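# Let the robotics club do the dishes

I have coached the after-school robotics club at Dronard for long enough to have opinions about it, and this one has cost me some goodwill with other coaches, so I would like to set it down properly.

I think student robotics clubs should spend less of the year on competition fields and more of it on chores. By chores I mean the plain ones: rinsing a tray, wiping a basin, hanging up a cloth, folding a towel. I think students learn more from a week at a sink than from a month on a painted game mat, and I think the clubs that never leave the mat are teaching a narrower subject than they believe.

We did the mat for years. Each season the game arrived with its pieces and its rulebook, and we built a machine that picked up those pieces. The pieces were always the same size, they were rigid, and they were colored so that a cheap sensor could tell them apart. The floor was flat and the walls were where the drawing said they would be. Our students got good at this. One year we came home from Tredum with a second place and a box of spare motors, and everyone was happy, including me.

The trouble came the following April, when Tyra Lindqvist asked whether the robot could pick up her sweater. She was in her first year and had missed the part of the season where you stop asking things like that. The robot could not pick up the sweater. It pushed it along the floor and then drove over it. The older students explained to her that it wasn't designed for sweaters, and they were right, and it bothered me for weeks.

That summer Margit Ljungberg and I rewrote the plan. Margit teaches family and consumer science down the hall and shares the club with me. She had sinks, counters, drawers and a washing machine in her room. I had the tools and the small budget. We dropped one of our two competitions and gave the time to what the students now call the house list.

The house list works like this. Students hold a gripper by hand and do a chore with it, over and over, while a camera on the gripper records what the gripper sees. The recordings are cleaned up, labeled and used to train a small arm to try the same chore. It is slow. It does not produce a trophy. A parent who comes in at four o'clock sees a teenager moving a cloth in and out of a sink, and some of them have asked me what the lesson is.

I will try to answer that, because it is a fair question.

The first thing students learn is that they don't know how they do things. Ask a fifteen-year-old to write down the steps for wringing out a cloth and you get two lines. Give her a gripper with one opening and no fingers to speak of and ask her to do it, and the two lines turn into a page. Where do you take hold? What happens to the part you aren't holding? Does the cloth have a front? A student who has been through that writes better instructions in every other class. I have heard this from the chemistry teacher without asking.

The second thing is that soft objects break the habits that rigid ones teach. On the mat, a grip either holds or it doesn't. With cloth there are a dozen kinds of half-holding. A sponge changes shape when you squeeze it and changes weight when it has been in water. Paper towel tears. The students had been treating "the object" as a point with a location. After the first month they stopped drawing it that way on the whiteboard, and I didn't have to tell them to.

The third is bookkeeping, and I'm aware that it sounds dull. Last year the club recorded 1563 attempts at its chores. After the students reviewed them they kept 1174. Throwing out the rest caused the best arguments we have ever had in that room. If a cloth slips and you catch it, is that a good recording or a bad one? If someone bumps the counter halfway through, do you keep the first half? Kjell Boström, who was a senior then, wanted to keep nearly everything. Ulla Fjeld wanted to keep only the clean ones. They each trained on their own pile to settle it, and the results were close enough that it stayed unsettled. They learned more from that than from any match I have watched, where the score goes up on the board and the discussion is over.

Now the objections. I have heard most of them from Eleni Milošević, who coaches the club at Tirkum and whom I respect a good deal.

Her strongest point is that competition gives students a deadline they cannot argue with. The bus leaves when it leaves. She says that a club without one drifts, and she is right about that. Ours drifted. In our first autumn of the house list we spent so long on the mounting bracket for the camera that there was hardly any time left to record. We have since kept one competition in the calendar and put our own dates on everything else, and I will admit that our own dates are softer. If a club had to pick only one of the two, and had a group of students who needed pushing, I might tell them to pick the competition.

Her second point is money. She believes the chore work needs expensive arms. It doesn't need them for most of the year. The recording side is cheap. Our arm cost us $498 secondhand and spends most of the week under a dust cover, and the hand-held part is where the hours go. A season on the mat costs us more than that in entry fees and travel before anyone has bought a wheel. I would rather a small school knew this than assumed it was shut out.

Her third point is that housework isn't exciting and that students will leave. We lost 3 students the first year and I was sorry to see them go. Two of them wanted to drive something fast, and there is nothing wrong with wanting that. But the ones who came in to replace them were students who had never looked at our door before. Several came through Margit's classes. They already knew how a kitchen works, and for once that counted as knowing something in a robotics club. I had been trying to recruit those same students with posters of machines for years and had gotten nowhere.

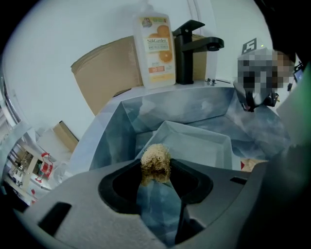 There is also the matter of clutter, which I think is underrated. On the mat, anything that doesn't belong to the game gets cleared off before the match. Around a sink there is a soap bottle and a faucet and a box that someone leaned against the wall, and they stay where they are while the work goes on. In the first weeks our students cleared the counter before every recording, the way they'd been trained to. Then the arm was tried at a counter that had things on it, and it did poorly. After that they began leaving things out and moving them between attempts, and they wrote down what they had moved. That is a real idea about how learning from examples works, and they reached it by being wrong first. I could have put it on a slide. I have put similar things on slides, and I know how long they last.

I don't want to claim more than we have. Our arm is not good at chores. It can lift a sponge out of a tray on most tries and it can drag a cloth to where the cloth should go, though you wouldn't call the result folded. A visitor from Moradi, where they build much better machines than ours, watched it for a while and was polite. The students were not discouraged by this. They had the numbers for each chore on the wall and they knew which ones had gone up since the start of term.

What I would ask of other coaches is modest. Keep your competition if you like it. Take one month out of the year, find a room with a sink, and ask the students to pick a chore that they do at home and have a machine help with some part of it. Let them choose the chore. Ours chose dishes because everyone hated them equally. Don't clear the counter. Have them keep the failures long enough to argue over, and stay out of the argument as long as you can stand to.

And I would ask the people who run the regional events to think about whether every game needs to be played with hard plastic pieces on a flat floor. One event with a towel in it would change what clubs practice in the autumn, because clubs practice what is scored. I wrote to our organizers to suggest it and got a kind reply saying that soft items are difficult to judge consistently. I believe that. Our students found them difficult to judge too, and spent most of a winter working out how. They would be glad to send their scoring sheet to anyone who wants it. It runs to four pages, and Ulla is still changing the section on cloth.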